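Zirkthorpe Supporters list – digest for 30/04/2022
Subject: Re: Is the video channel eating the club?

Gonzalo Requena wrote:
> I watched the new behind-the-scenes thing and I don't get it. Four
> minutes of our goalkeeper trying to kick a ball into a trash can. Who
> is this for? I've had a season ticket since we played at Rosenthal
> and I'd like to see the actual goals, please.
> Also, is it true the channel only has 484 subscribers? All this fuss
> for 484 people?

Hi Gonzalo, hi all,

Yes, 484 is right, as of this morning. I'm going to stick up for it anyway, because when we started in December we had 68, and most of those were players' moms (hi, moms!).

I get the grumble about the goals. I want the goals too! The trouble is that we've got one camera at home games, up on the scaffold behind the dugouts, and it missed both of the ones against Jikham. The first was a corner and the second one happened while we were changing the battery. The away game at Rirach was better and I'm cutting that now, so you should have all four goals by the middle of the week, including the own goal – sorry, Rirach.

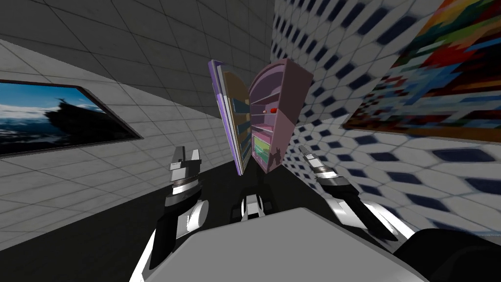

Blue sky on one wall, blocky colors on the other

As for who the trash can video is for, it's for kids. My nephew has watched it more times than I'd like to admit, and he'd never sat through a whole match before. Now he wants to come to the Rosenthal game and he wants a scarf. If the silly stuff gets a few kids through the gate, I'm happy to keep making it. Plus the players love doing it, and it's the only time I get to see our center backs lose an argument.

What I would like from this list is ideas. A couple of people asked for a regular old-timers' interview, and I think that's a great one. Gonzalo, you'd be perfect for the first (I'm serious, you've got the stories and you've still got the old programs). We could do it in the clubhouse before a home game, 2 chairs and a pot of coffee, nothing fancy.
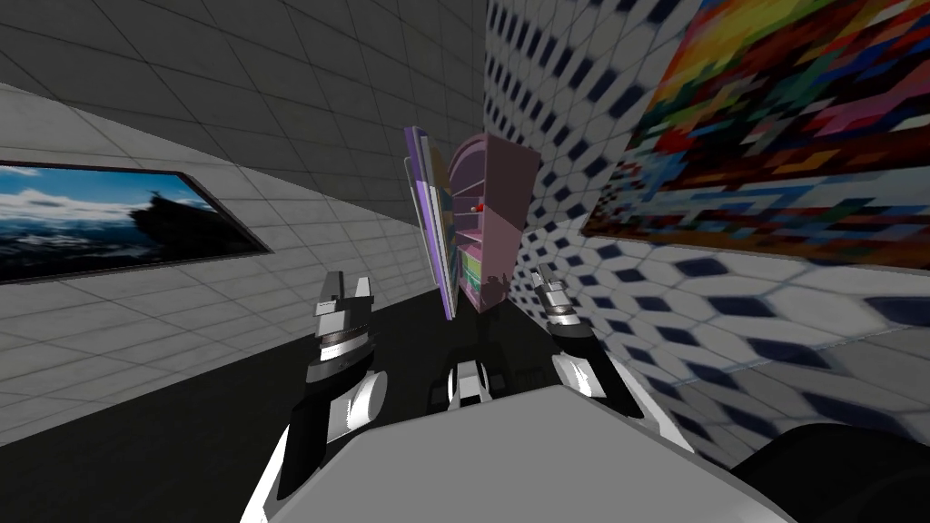
Hakim Khoo
Video and Social Media, Zirkthorpe Supporters

One more thing and then I'll let you get back to your weekend. If you film goals on your phone, please hold it sideways and send me the original file by email. The clips that come through the group chat are so squashed I can't tell our shirts from theirs. Clips from behind the far goal would be especially handy, as we never get that angle.

And Gonzalo, let me know about the interview!

Hakim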